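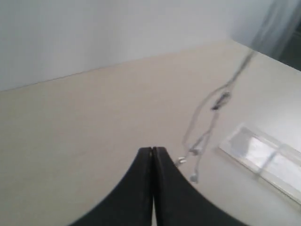
**What is the hardest class of object for a two-fingered gripper to pick from a flat table?**

Thin, flexible objects with small ends: cables, cords, straps. Their shape changes between one look and the next, they offer very little height to grasp, and the part you hold tells you little about where the rest will go.

# Handout 6: Notes for the Wevholm open day

These notes cover the manipulation demonstration on Sunday. Read sections 1 to 3 before the visit. Section 4 is for the lab report.

## 1. Setup

The station at Wevholm runs a single arm with a parallel two-fingered gripper and a small camera at the wrist. The tabletop is pale and plain. The control software is Dimero, the perception module is Illora. Benedikt Schmieder operates the station and will take questions between runs. The first run starts at 10:30.

Terms used during the demonstration:

- **Approach**: motion from the home pose to a point above the grasp.
- **Pre-grasp**: the fingers at working height, opened to the commanded width.
- **Grasp**: closing until the force limit or the position limit is reached.
- **Transfer**: lift, carry, lower, release.

## 2. The cable task

The object is a thin, light gray cable that divides into finer strands, with a small dark clip or slider on it. A silver metallic connector and a small white rounded piece lie among the terminal pieces. A flat translucent rectangular object is on the table as well.

Several difficulties come up together.

**Contrast.** Pale strands on a pale surface give weak edges. A segmentation based on brightness alone will return the clip and the connector and lose much of the cable between them. Illora fits a curve through the pieces it does find and assigns a confidence to each gap.

**Transparency.** Clear plastic is unreliable for most depth sensors. Some light passes through, some is reflected, and the measured distance may belong to the table underneath. Note how the planner handles a region where depth is missing.

**Finger occlusion.** With a wrist camera, the fingers cover part of the workspace at all times. As the gripper descends, the covered part includes more of the area next to the target. The final part of the approach is therefore run on the last good estimate.

**Loops.** Where strands curve over one another, a grasp on one may drag the other. The planner prefers a point near a stiff feature such as a connector or a clip.

## 3. Grasp strategy

Dimero scores each candidate grasp on three quantities: clearance on both sides of the fingers, angle between the closing direction and the local cable direction, and distance to the nearest end. The best closing direction is perpendicular to the cable. At 90 degrees the strand is pinched squarely. At shallow angles it tends to roll or slide out along the finger pads.

Height is set from the table plane, which is calibrated before the first run. If the fingers are too high they close over the cable. If they are too low they press on the table and the force limit stops the motion.

The earlier trial series at the Rothe site used the same scoring:

| Series | Attempts | Successful |
|---|---|---|
| A, single strand | 354 | 236 |
| B, looped strands | 215 | 154 |

Series A has a success rate of 66.7 percent and series B 71.6 percent. The looped case was expected to be worse. Before drawing a conclusion, consider that the operator rejected unsuitable starting layouts in series B and accepted all of them in series A.

## 4. Lab report

Submit two pages, one report per pair.

1. Sketch the control sequence for one run, including every condition that ends a motion.
2. Explain why closing perpendicular to the cable is preferred, using a free-body diagram of the strand between the pads.
3. Comment on the table in section 3. State what you would change in the protocol for series B.
4. Propose one change to the lighting or to the tabletop that would improve segmentation, and name one drawback.

## 5. On site

Stay behind the yellow line while the arm is powered. Bags go in the lockers by the entrance. Photographs are allowed, without flash during runs, as it disturbs the exposure of the wrist camera.

Reading for next week: chapter 8, sections on compliance and force control.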